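Subject: Re: [otby-knit] Glove fingers, again (and the Sedgwick cuff)
Date: 30/05/2022

Hi all,

I've been meaning to answer this one since it landed, and then the garden got hold of me and I didn't sit down with needles for days. Quoting the original so it's all in one spot:

> I'm on my second try at the Sedgwick gloves and I'm ready to throw them
> in the pond. Cuff is fine, hand is fine, then I get to the fingers and
> there's a hole at the bottom of every single one, big enough to poke a
> pencil through. Also my thumb sticks out at a silly angle and the whole
> palm pulls when I grab anything. Yarn is the Drorkitz sock in the gray.
> Am I supposed to be picking up more stitches or fewer? The pattern
> just says "pick up between fingers" and leaves you there. And does
> anybody really do the fingers on double points, or is there a better
> way? Help!!

Oh, I feel for you! I made my first pair of Sedgwicks two winters ago and ripped the ring finger so many times the yarn went fuzzy. It's a lovely pattern up to the knuckles and then it gets very quiet. Anyway, what I do now, in no special order except the order I thought of it:

1. The holes

Pick up more than you think you need. The pattern seems to want 2 stitches between fingers, and I do 2 plus one extra on each side, grabbed from the row below, and then knit those extras together with their neighbors on the next round. Knit them through the back loop if they still look gappy (mine do, on the palm side, always). And leave a good long tail when you join the new yarn for each finger. You'll want it for sewing up whatever little hole is left, and there will be one, and that's fine. I have never in my life knit a glove with no sewing at the base of the fingers, and if somebody on this list has, please write in and tell us how.

2. The thumb

I'm pretty sure your trouble is the gusset and has nothing to do with the thumb itself. Sedgwick starts it right after the ribbing and increases every other round, so it's done growing way too early for anybody with a longish palm. I work 8 plain rounds after the cuff before the first increase, then increase every third round. It gives you room to grab a steering wheel or a rake without the whole palm going tight. Try it on as you go, and when you do, open your hand right up. Everybody tries on gloves with their fingers all polite and together and then wonders why they bind up later. Left hand with the fingers spread first, then the thumb up close:
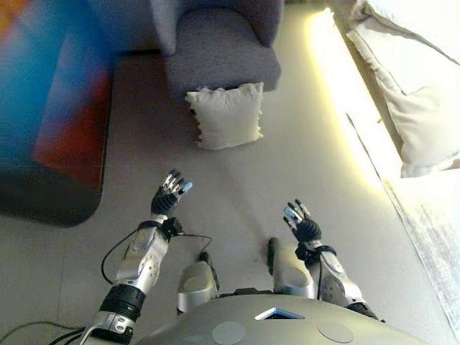
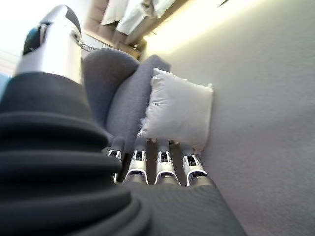
3. Finger length

Stop sooner than you want to. I knit until I can just see the tip of my fingertip over the needles, then decrease. Wool grows when you wash it, and the Drorkitz grows more than most. My blue pair fit like a dream off the needles and after one soak I could have folded the ends over. If you're making them for somebody else, trace their hand on paper and write the length of each finger right on the tracing. The pinky starts lower than the other three, so knit the pinky first, then do a couple of rounds across the rest of the hand before you go on. The pattern skips this completely and it makes such a difference!

4. Needles

Double points, yes, really, but the short ones. I tried magic loop on fingers and it was like wrestling a garden hose for the sake of a dozen or so stitches. The Rornari short set is what I use, the bamboo ones. They're a bit sticky, so nothing slides off when the cat lands on you. Some folks like the tiny circulars. They make my hands ache, but borrow a pair before you listen to me.

5. Yarn

You asked whether one ball would do, or maybe that was the other thread? I used one and a bit. My cast-on was larger than the pattern says, and I have big hands, so you might squeak by. If you're buying more, check the dye lot, the gray varies a lot. My two balls were lot 11 and lot 104 and you can tell from across the kitchen which glove is which.

Oh, and the cuff! Somebody asked off list if the Sedgwick cuff can be made longer. Sure, just keep ribbing, nothing above it depends on the length. I did mine long enough to tuck under a coat sleeve and I'd go longer still next time.

I'll bring my notes to the May swap in Otby if the weather holds and we can sit outside. I also have half a bag of odd sock yarn that needs a home, mostly greens and one very loud orange. First come, first served.

Don't throw them in the pond yet. Rip back to the gusset, have a cup of something, and let us know how the next thumb comes out.

Happy knitting!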